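## 4. Teaching a task by demonstration

Written by Seraina Mösli, with corrections from Fabian Marti after the first round of operators had been through it. Last revised 18 Oct 2018.

By now you should have the Stostach cell bolted down, powered and homed, and you should have been through the stop-button check in section 3 with somebody else in the room. If you skipped that check, please go back and do it. It takes very little time and it makes everything in this section a good deal more relaxed.

There are two ways of showing the arm what you want. You can take hold of the wrist and lead it through the motion yourself (we call this hand guiding), or you can stay in your chair and drive it from the Aebischer hand controller (remote driving). Most people start with hand guiding because it feels natural, and then find that they prefer the controller for anything small or fiddly, where your own arm and elbow get in the way of seeing. Both kinds of demonstration are saved in the same format, so you can mix them in one task.

The worked task in this section is the processor job on a desktop computer, which we have used at the Rotberg workshop from the beginning. It is a good teacher. The parts are small, the case has walls to bump into, and you will learn very quickly whether your hands are as steady as you thought.

### 4.1 Setting out the workspace

1. Lay the computer on its side on the slatted table, with the side panel off and the inside facing up. Unplug the mains lead before you do anything else.
2. Put the fixture plate beside the case, within easy reach of the arm. Its holders are where parts come from and go back to, so it must stay in one place for the whole set of demonstrations.
3. Push the case gently by one corner. If it slides, clamp it to the slats and push again.
4. Tuck loose cables away from the processor socket. They needn't be pretty, only out of the path of the fingers.
5. Switch the room lights to the setting you will use when the task is played back, and close the blind if the sun comes round to your side of the building.

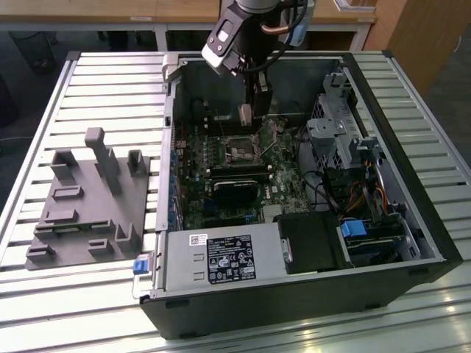 6. On the tablet, choose **New task**, give it a name you will still understand in February, and press **Save home pose**. The arm should be above the case, with clear space all round it, when you press.

> **Note:** If you move the case or the plate after saving the home pose, even by a finger's width, save it again. We have lost whole afternoons to this one, and it always looks like a fault in the arm at first.

### 4.2 Your first demonstration by hand

Do this part with the speed limit at 200 mm per second. The arm can go faster, and so can you, but there is nothing to gain from it yet.

1. Stand where you can see the socket without leaning over the case.
2. Hold the wrist with one hand above the gripper and press the **Guide** button with your thumb. The arm goes light. Give it a moment before you pull, as it settles a little when the brakes let go.
3. Press **Record**. Wait for the tone.
4. Lead the gripper across to the part, keeping it high until you are almost over it, and then come straight down.
5. Use the two small buttons on the wrist to open and close the fingers. Try not to squeeze the button and steer at the same time. Stop, close, and then carry on.
6. Lift straight up again before you travel anywhere sideways.
7. Return to the home pose and press **Record** a second time to finish.

Play it back straight away at quarter speed with your hand resting by the stop button. A first demonstration is nearly always a bit wobbly, and that is quite all right. Keep it if the arm did what you meant, and throw it away if you found yourself muttering at it.

> **Caution:** Never reach into the case while the arm is playing back. The fingers are narrow and look harmless, and the edges of the chassis are sharp enough to finish what they start.

### 4.3 Driving it from the controller

For the last stretch down to the socket, let go of the wrist and change over to the controller. Sit down properly, put both elbows on something, and turn on the wrist camera view, because you will want to see past the fingers at close range.

1. Select **Remote** on the tablet and pick up the controller. The arm will not move until you squeeze the trigger halfway.
2. Set the motion scale to **Fine**. A large sweep of your hand now becomes a very small one at the gripper.
3. Check in the camera view that the load plate is open and the lever is raised. If either is in the way, stop the arm and move it by hand.
4. Bring the processor close to the socket and pause there. Let go of the trigger, have a breath, and look at how it is sitting in the fingers.
5. Turn the wrist until the edges of the processor run parallel with the edges of the socket. Make the turn first and the sideways correction second; doing both together is how most of us get lost.
6. Match the corner marks on the processor with the ones on the socket.
7. Lower it gently, keeping it level, and open the fingers only when it is resting in place. Never press down with the arm.
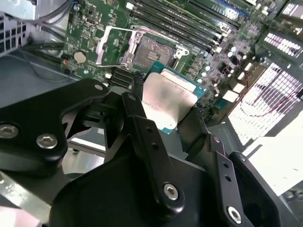

*Figure 4-2. Wrist camera view: processor in the gripper, socket open and retention lever raised.*

> **Caution:** The contacts in the socket bend very easily and are miserable to straighten. For practice, use a board you don't mind losing. Fabian keeps a shelf of them at Brurnstead and will happily send you some.

If the processor tilts in the fingers, don't try to rescue it over the socket. Go up, go back to the fixture plate, set it down and pick it up afresh. Leave the recording running while you do this. A demonstration that includes a calm recovery is useful to the system, and you can label it **Recovered** afterwards so that it is kept apart from the clean ones.

### 4.4 How many demonstrations to record

People always ask, and the fair answer is that it depends on the task. For the processor job we had something usable after 41 demonstrations, and we carried on to 200 before we were happy to leave it on the standard settings. A simple pick from the fixture plate needs far fewer.

Take a break between batches. Tired operators make jerky recordings, and the arm will copy your jerks very faithfully. It also helps to swap operators now and then, so that the system sees more than one person's habits.

### 4.5 Saving and tidying up

1. Open the task list and go through the recordings marked **Unchecked**.
2. Label each one **Clean**, **Recovered** or **Discard**. Write a short remark if anything odd happened, such as a knock to the table.
3. Press **Send to store** and leave the tablet on its charger until the bar has gone across.
4. Return the arm to its home pose, release the trigger lock, and hang the controller on its hook with the cable loosely coiled.

If the transfer stops with a message about space, clear out the discarded recordings and try again before you ring us. Training from the saved recordings is covered in section 5.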